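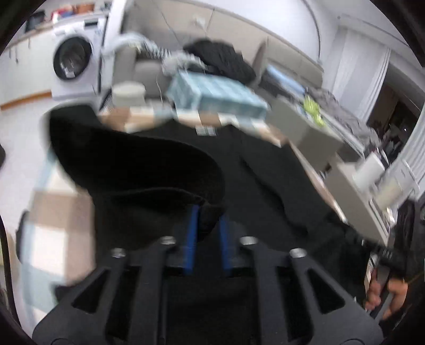
The Work Instruction

The Letorer laundry in Stondura ran two folding lines until the spring. Line 1 handled flat goods: sheets, towels, napkins. Line 2 handled garments and was staffed by hand, 11 people per shift at steel tables. In May, Line 2 was reclassified as a training source. The tables were unbolted and the 11 people received a new job title, demonstrator, at the same hourly rate.

A demonstrator did not report to the plant. She was issued a hand-held gripper in a padded case, a charger, a tablet and a work instruction of 40 pages. She was to handle garments at home, using the gripper in place of her fingers, and the tool would record how she did it. The recordings went to Prelix, which was building the cell that would stand where the tables had been.

She had folded on Line 2 long enough to have stopped thinking about her hands. The work instruction made her think about them again. Section 3 said to approach the fabric from above. Section 4 said to close on the fabric before lifting, and to hold the grip for one full second before any lateral motion. On the line she had never held anything for a second. A sweater went from heap to stack in the time it took to breathe in.

Her first week produced 263 recordings, of which 60 were rejected. The rejection codes came back on the tablet each morning. Most were code 7, excess speed. A few were code 12, which the instruction defined as "corrective motion not required by task." She played one back. It showed the gripper putting down a sleeve, then going back to smooth a crease out of the cuff. She had not known she did that.

She telephoned the plant and asked whether code 12 could be waived for knitwear. A crease left in a rib cuff sets under the weight of the stack, she said, and the customer sends it back. The shift lead said he agreed with her and that the codes belonged to Prelix.

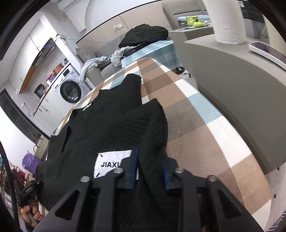
Closing on the knit, black sweater, checked bedspread.

The Besnard account was the largest on Line 2 and the strictest: sleeves in, label up, every piece the same width. She began to work to the Besnard standard in the recordings, although nothing in the instruction asked for it. Dark knits gave the most trouble. Through the gripper she could not feel the direction of the rib, and had to look for it instead. She learned to find the label first and work out from there.

She kept smoothing the cuffs. She did it slowly, under the speed limit, with a full second on the grip at each end. The codes stopped coming.

The notice from Letorer was dated May 26, 2021. Cell 1 had entered acceptance testing and demonstrators were invited to observe. She stood behind the yellow line with the others – most of them had kept their plant shoes – and watched the arm take a black sweater from the bin. It went for the label. It folded the left sleeve in, then the right, and released. Then the fingers opened, moved back 40 millimeters and drew the cuff flat.

The Prelix technician marked something on his tablet. She asked him what he had written.

"Corrective motion," he said. "We'll have it out by the next build."

She asked him for the form to contest a code. He said it was in the work instruction, section 9, and she went to her bag to get it.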